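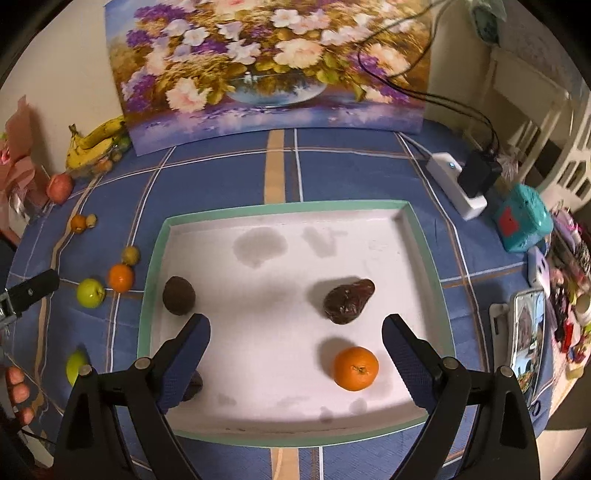

4. Recording the fruit sorting task

This section covers collection for the Hopkin grasp study. Read section 3 (pairing and calibration) first. The method compares policies trained on demonstrations from one room with policies trained on demonstrations from many, so the steps below must be the same at every site, even though the rooms are not.

4.1 Setting the table

1. Put the tray near the middle of the table, within easy reach of where you stand.
2. Place fruit of different sizes and colors on the table to the left of the tray. Include at least one item smaller than a mandarin.
3. Leave the household's own things where they are. Pictures, power strips, toys and patterned tablecloths are all useful background. Move only what could fall or break.
4. Check that no cord crosses the path between the fruit and the tray.

Note: Starting with fruit already in the tray is allowed. Enter "partial start" in the session log.

4.2 Recording an episode

1. Hold the gripper with the fingers open and pointed at the tray. Wait for the tone.
2. Move to one piece of fruit. Close the fingers until both pads touch it, then lift.
3. Carry it over the rim, lower it to the floor of the tray and open the fingers.
4. Return to the starting pose and press the button to end the episode.

Record 48 episodes per table. Change the layout after every 20.

Caution: Do not squeeze ripe fruit. Juice on the pads changes the grip and spoils later episodes. Wipe the pads with a dry cloth between layouts.

Caution: Keep your free hand off the fruit during an episode. Resting it at the edge of the table is fine.

4.3 What is kept

Rochelle Begay's group reviews each upload. Episodes with a dropped item are kept and tagged, as they were in the Idari pilot, where 1,202 episodes passed review. Episodes with no tone at the start are thrown out.

Send questions about layouts to Thanasis Karamanlidis. For pad replacement, see section 7.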